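Fornley Benefits Assistance Project
Progress Report to the Orine Fund – Aug 14, 2019

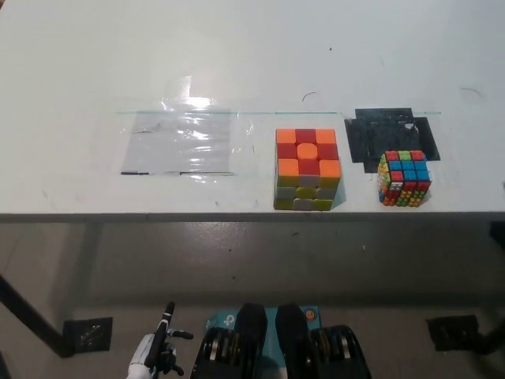 Who can receive help with a disability claim under this grant?
Adults in the Mornitz service area whose claim was denied at the initial stage and who have no paid representative.

The project answered 700 calls during the reporting period. Most callers asked about appeal deadlines or missing medical records. Three caseworkers now handle files full time, and a fourth post remains open.

Record requests to clinics continue to cause delay. In July we adopted a single release form – reviewed by counsel at Kuusk Legal Services – and sent it to five clinics. Three have agreed to accept it.

Spending is within the approved budget, apart from postage. We request approval to move unspent travel funds to that line for the remaining 6 months of the grant.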